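Student Work > Textiles and Everyday Life > Project Reports

Folding on soft things: a small project report

I started this project because of an argument in my shared house about the sofa. We never sit on it. It is where the clean washing goes, and it stays there until somebody needs a sock. I had to pick a household task for the module anyway, so I thought, right, I'll do folding, and I'll do it on the sofa like a normal person and see how bad it really is compared with a table.

The brief asked for one activity, two conditions and a written account of no more than 1,000 words (I'm well under, sorry). My two conditions were a hard surface and a padded one. The hard surface was the kitchen table with the fruit bowl moved off. The padded one was an upholstered seat with a fine grey weave, which I liked straight away as it doesn't shed fluff on everything like ours at home does.

What I folded

I kept to sportswear, mostly shorts. T-shirts get all the attention in folding guides and shorts get a line at the bottom saying "fold in half". Anyone who has tried it with the slippery sort knows they slide open again the moment you let go! I did 10 rounds on the table and 10 on the padded seat, spread over the Christmas break. The last round was on 26th December, when I was full of leftovers and not at my sharpest, and it shows in my notes, which just say "bad, stop".

My method was the same each time. Drop the garment from waist height, find the waistband, pull it straight, lay one leg over the other, fold up from the hem, then smooth it flat with the side of the hand. I wrote down how it felt and whether I had to start again. I didn't time it. I thought about timing it and decided a stopwatch would make me rush, and rushing is a different project.

How it went

The table was easier for smoothing, no surprise there, but it was worse for the first step than I expected. Thin fabric skated about when I pulled at it. On the padded seat the weave held on to the cloth a bit, so I could tug one corner and the rest stayed put, more or less. Then it all went wrong at the last step, as pressing down just made a dip and the fold rolled into it. I ended up finishing a few of them against my knee (not in the method, noted as a fault).

The rounded edge at the back of the seat was a nuisance too. If I worked too near it the fabric wanted to follow the curve. After the first few goes I brought everything forward and had a much better time of it.

Trims and stripes
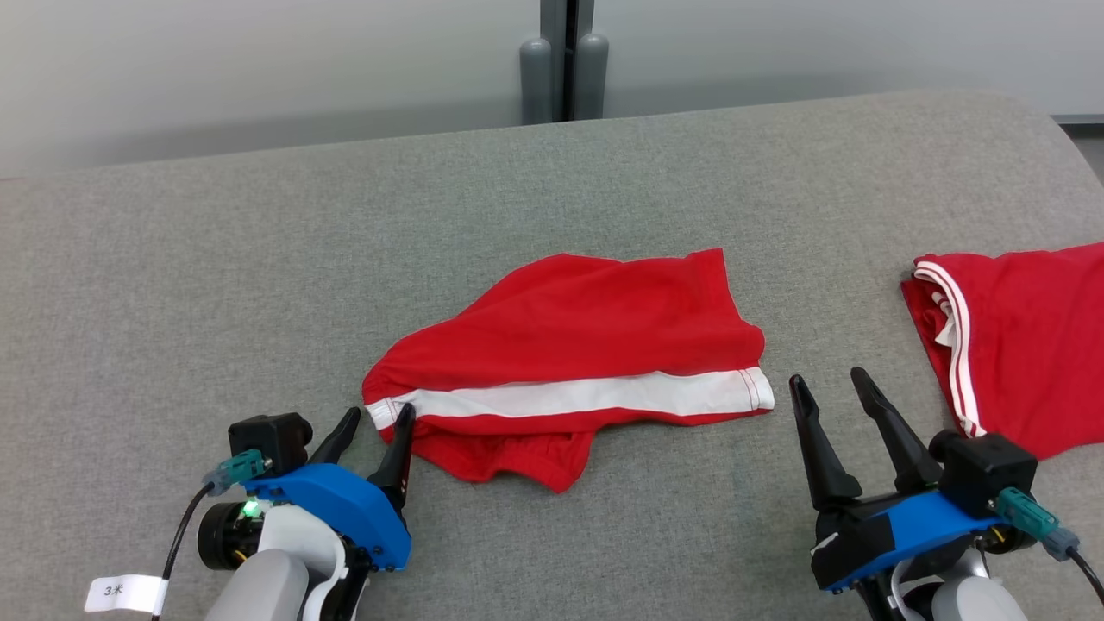
Materials and surfaces

I got a bit obsessed with trims by the end. The crumpled red piece has a white band with thin red stitching or piping along its edges, and a band like that is a gift when you're hunting for somewhere to start, even with the rest scrunched up and a flap of hem hanging off the front. You follow the white. Side stripes, like the pair of white ones on the other red piece, do the same job lengthways. Plain dark shorts gave me nothing to go on and I put two of those back in the basket inside out.

If I did it again I'd add a third surface, probably a bed, and I'd have somebody else do the folding, as I was getting better the whole way through and that muddies the comparison. I'd also like to try towels. The write-up is due in February so there may be time for towels.

We still keep the washing on the sofa at home, by the way.

Recent project reports
Cemora: a term of mending and what it cost
Packing a rucksack for Pirkau
The Yadav drawer divider, tried at home
Droninora and the shared kitchen shelf
Drying racks in small bedrooms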